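2021-02-20

Spent the morning on the draft cell rules and the afternoon at the bench checking whether the draft matches what we do. It mostly does. Where it doesn't, I changed the draft in four places and our practice in two.

Section 1, power-up. The old wording said "confirm the cell is clear." Clear of what was never stated. New wording: both hands outside the walls, no tools on the work surface, nothing resting on the rail, stop button within reach of the seated operator. The operator says "live" out loud before enabling torque, even when working alone. Fulgencio Ochoa objected to the last part on the grounds that he feels foolish talking to an empty room. I kept it. A habit that depends on who is present will be dropped on the day it is needed.

Section 2, speed. During setup and for the first 10 cycles after any change to the program, the arms run at the reduced setting. "Any change" now includes a new end position, a new object and a new operator. Last month's draft listed only code changes, and Timetti had read that as permission to move the organizer and go straight back to full speed. Their reading was correct as the text stood, so the text was at fault.

Section 3, shared space. This took most of the day. With two arms on one rail, the usual rule of keeping each arm in its own half works until the task requires a handover, and then the rule has to be suspended in a controlled way. The draft now defines a meeting zone in the middle of the surface. Either arm may enter alone. Both may enter together only during a named handover step, and during that step one arm holds position and the other moves. Which one holds must be written in the task sheet. "Whichever gets there first" is not acceptable, and I have struck it out of two existing sheets.

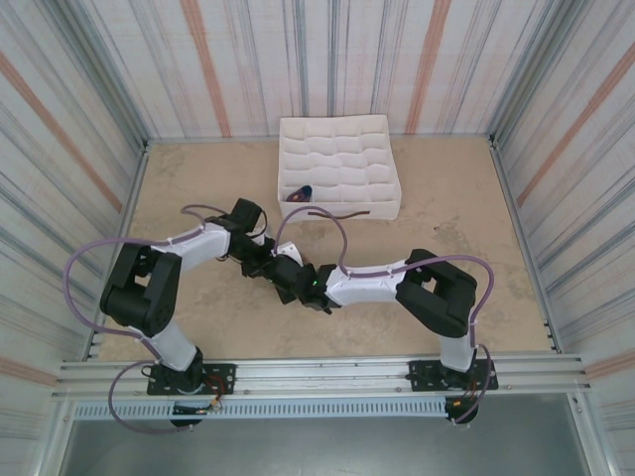
The release order is the part people get wrong. The receiving gripper closes, the program waits for the closing to be confirmed, and only then does the giving gripper open. If confirmation does not arrive, both arms stop where they are. They do not open. Ikeda's version had the giving arm open on a timer, which is simpler to program and produces a log full of successful handovers whether or not the receiver was holding anything. I went through the 2,747 handover entries in the shared log and found 149 where the timer had expired with no confirmation on record. Those are now marked "unverified." I don't propose to guess which way each of them went.

After a stop in the meeting zone, the arms are backed out one at a time, at reduced speed, the holding arm last. No reaching in to free the part while torque is on. I have done this myself, more than once, and the rule is written partly for me.

Section 4, cables. Added a check at the start of each session: look at every tie on both arms, move each elbow through its full travel by hand with power off, and see that the cable follows without pulling at the wrist or the base. Full inspection with connectors unplugged every 2,000 cycles. Fudalance recommended a longer interval in their comments. They run one arm per cell and their cables don't pass close to a second arm's elbow, so I have noted the difference in the margin and left our number alone.

Section 5, the organizer. It must sit in the same place every session. Proposed tape marks at the corners. Osau would like a fixed bracket, and they may be right in the long run, but a bracket is a hard object at gripper height and would need its own paragraph in the collision section. Tape for now. Also added: the operator records which compartments are filled before the first cycle, in writing, and does not rely on memory when the count comes out wrong at the end.

Section 6, records. Every stop gets a line, including the ones the operator caused on purpose. Columns are time, task, step, which arm was moving, who pressed the button, what was done before restart. I removed the "severity" column. Everyone had been entering "low" in it, including for the stop that bent a finger on the left gripper.

Still open: whether a second person must be present for the first run of a new handover. I want it in. Fulgencio says it will halve the number of new tasks we try in a week. I asked him for a figure to support that and he said he would look through his notes.

Also open is the numbering. Timetti's copy still has cables as section 3, so any comment from them about "section 3" has to be checked against the older draft before I answer it.

Sent the revision out at the end of the day with changes marked. Comments due by the end of February.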